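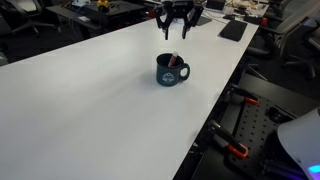 Ona Pētersons
Zirent does this on purpose as far as I can tell. When the source is a variable frame rate file, the converter picks one frame rate for the whole output and leaves the sound alone. On a short clip you would never notice. On a long recording the sound ends up ahead or behind. Which build are you on, and what were the files recorded with?

gedi_r
Build 1305. Recorded with the screen recorder in Bronard, saved as MKV, and I'm converting to MP4. My first post was short on details, sorry. There are 144 files in the folder and they all need to be MP4 because the school server won't take anything else. The first few minutes are fine in every one I have opened. By the end the speaker's voice comes before the slide changes.

Ona Pētersons
Then it's almost certainly the frame rate. Open one in the Info panel and look at the line that says Rate mode. If it says Variable, go to Output > Video > Advanced and change Frame timing from Auto to Constant, then type the rate yourself. Don't leave the rate box on Same as source. Auto reads the first few seconds of the file, and with a screen recorder the first few seconds are usually a still desktop.

gedi_r
It says Variable. What do I type, 30 or 60?

Ona Pētersons
Whatever Bronard was set to when you recorded.

rasmus_oz
I would not convert these at all. MKV and MP4 are both containers. If the video inside is already H.264 and the sound is AAC, you can copy both streams into an MP4 and never touch the picture. Zirent has it under File > Rewrap. A one hour file is done in less than a minute and there is no quality loss. Re-encoding 144 recordings to fix a timing problem that the re-encoding caused makes no sense to me.

Ona Pētersons
Rewrap keeps the variable timing though. Plenty of players handle that badly, and web players on school servers are some of the worst. He could end up in the same place.

rasmus_oz
Could, yes. Does he? It takes one file to find out. I have rewrapped Bronard recordings for two years and played them in the browser with no drift.

Ona Pētersons
Your browser is new. We had a whole set go out that way and half the people watching on the older classroom machines wrote in about it. I'm not saying never, I'm saying test it on the worst machine you have.

gedi_r
The video is H.264. Sound is listed as Opus in most of them and AAC in the older ones.

rasmus_oz
OK, that changes it a little. Opus in MP4 is allowed but a lot of things won't play it. For those, copy the video and convert only the sound to AAC. In the Rewrap window click the arrow next to Audio and pick Convert. It is still fast.

Indrek A.
Same problem here with build 1305. I rolled back to the one before it and my files came out in sync on Auto. So I don't think it's purely a source issue, something changed in this version. The release notes mention "improved rate detection" and I think that is the part that broke.

Ona Pētersons
Can you say which build you went back to? If Auto used to work on the same file that's worth a bug report.

Indrek A.
I'd have to look, I did it at home and I'm not there now. It was whatever they offered in February. The old installer is still on the downloads page under Archive. Note that it doesn't keep your presets, so export them first. I lost mine.

terkutness
Has anyone tried Vidal for this? The free version does batches and I never had sync trouble with it. It's slower, but it is one button.

rasmus_oz
Vidal puts everything through its own encoder even when you ask for a copy. Check the bitrate before and after. Small text on slides gets soft, and for lectures the small text is the whole point.

terkutness
I convert camera footage so maybe I wouldn't see it. It looks fine to me.

rasmus_oz
For camera footage it probably is fine.

gedi_r
Tests done, one file of nearly two hours, the worst one I had.

Rewrap with sound converted to AAC: in sync in the desktop player and in sync in the browser on my laptop. On the old machine in the library it was fine until I dragged the slider, then the sound was off until I paused and started again.

Constant at 30: in sync everywhere, including after dragging the slider. Took 25 minutes though, and the file is bigger than the original.

Constant at 60: also in sync, even bigger, and I can't see any difference.

Ona Pētersons
The slider thing is what our people wrote in about. I'd go with Constant at 30. You can bring the size down by setting Quality to 23 or 24, slides compress very well.

rasmus_oz
I'd still rewrap them and tell the library to update their browser. But if you can't control what people watch on, fine, Constant is the safe choice. Keep the MKVs either way.

gedi_r
I can't control it. Setting up the batch for tonight at Constant 30, Quality 23. Does the batch list remember the Advanced settings for each file or only for the one that's selected?

Ona Pētersons
Only the selected one. Select all first, then open Advanced, or save it as a preset and apply the preset to the folder. I would do the preset. And untick Shut down when finished, it also fires when a file fails.

Indrek A.
Home now. The older build is 1288. I'll send in the bug report with a short sample and post the ticket number when I get it.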